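Every plug, cable and screen in a room needs electricity, and the electricity has to get there from somewhere. In most homes it travels through wires hidden inside the walls. The places where it comes out are called sockets, or outlets.

## What is inside a cable?

A cable looks like one thick string, but there is metal inside it. The metal is usually copper, and electricity moves through copper very easily. Around the copper is a layer of plastic. Electricity can't easily get through plastic, so the plastic keeps it where it should be.

Some cables carry power. Others carry messages, such as the picture that goes from a computer to its monitor. A message cable needs much less electricity than the one that runs a kettle.
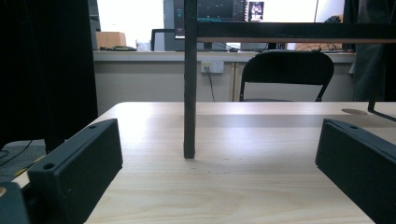 *A workroom with a wooden table, a folding chair and a long white counter. The outlet is on the front of the counter, with a black cable plugged in.*

## Why put an outlet on a counter?

Outlets are often put low down on a wall, but they can go in furniture too. If the outlet is close to the things that use it, the cables can be short. Short cables are easier to keep tidy and harder to trip over.

Computers need a lot of cables. One desk might have 5 of them: power for the computer, power for the monitor, one for the picture, one for the keyboard and one for the internet. Leave them alone for a few months and they get into a tangle.

## How much power?

We measure power in watts. A kettle can use more than 1000 watts while it is boiling. A big desktop computer might use 200 watts when it is working hard. A small lamp uses far less than either.

## Staying safe

- Never push anything into an outlet except a plug.
- Hold the plug, not the cable, when you pull it out.
- Keep drinks away from plugs and screens.
- If a cable is split or you can see metal, don't touch it. Tell an adult.

## Try this

Draw a plan of one room at home. Mark each outlet with a cross, then draw a line from it to whatever is plugged in. Which line is the longest?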